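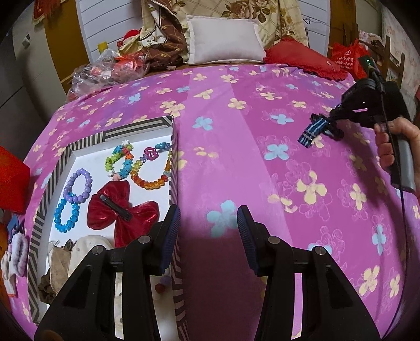 Home Ask Browse topics Sign in

Grallum Household Help > Tidying and storage > Small things that breed

How do you store hair bows and beaded bracelets without it all becoming one object?

My daughter owns more hair accessories than she has hair. Until last month they lived in a drawer, where they had formed a sort of nest. I've now moved everything into the lid of a gift box, which was my one idea, and it lasted 4 days before the scrunchies migrated to one end and the bracelets knotted themselves round the clips.

The main offenders are the satin bows on metal clips (they get creased and the clips grab everything), stretchy bead bracelets, and scrunchies in quantities I can't explain. I do the sorting on her bed, which has a flowery sheet, so anything small and colourful vanishes the moment I put it down. I have slept, so to speak, on a star-shaped bead.

I don't want to buy a unit. We had a unit. Has anyone got a system that a seven-year-old will keep up for longer than a week?

Posted by magpie_mum

plainbiscuit

Gift box is fine, you just need walls in it. Cut strips from a cereal packet, slot them together like the inside of a wine carton, and you've got compartments for nothing. Don't glue them. You will get the sizes wrong the first time and want to move things about.

What goes where, in our house:

Bows get their own section, one layer deep, bow side up and clip shut. If you pile them they crease, and a creased satin bow looks like something that fell off a funeral car. Mine came back quite well after a minute over the steam from the kettle (me holding it, with tongs, child elsewhere). Try it on one you don't love first.

Bracelets come out of the box altogether. Thread them on a cardboard tube, the kitchen roll sort, and stand the tube on the shelf. They can't tangle and she can see which one she wants, so she doesn't tip out the lot looking for it. Elastic goes slack if it's left stretched, so if the tube is a tight fit, slit it down the side and squash it a bit narrower.

Scrunchies can go anywhere. They are the sheep of the hair world. I keep ours in an old mug.

As for sorting on the bed - put a white pillowcase down first and do it on that. I learnt this after a pot of 2,000 tiny beads went over on a patterned duvet. We were still finding them in October.

old_tridex

Get a Tridex drawer organiser, they do one with little lids. Had mine years.

(Just seen you said no unit. It isn't really a unit, more of a tray. Up to you.)

wetweekend

I agree with the cardboard walls but would argue about the bows. Get a length of wide ribbon, staple or pin it to the top of a picture frame or the back of the wardrobe door, and clip the bows down it. That's what the clips are for, when you think about it. They stay flat and they look nearly deliberate. Ours holds a fair few before it starts to sag.

Keeping it up is another matter. The only rule that has survived here is that new things need a gap to go in. If the ribbon is full, something leaves. There was crying over this the first time, some of it hers. The cast-offs go in a bag for her cousin, who now has the same problem.

One more thing, check the bracelets while you have them all out. If you can see fraying elastic between the beads, restring it or bin it now. They always go in the car.

magpie_mum

Thank you both, and thank you for the tray. Cereal packet has been cut up, wrongly, then again less wrongly. She has put the scrunchies in the bow section and says they prefer it there. Ribbon is next weekend's job.

Last updated: October

Contact us | House rules | © Grallum Household Help | Back to top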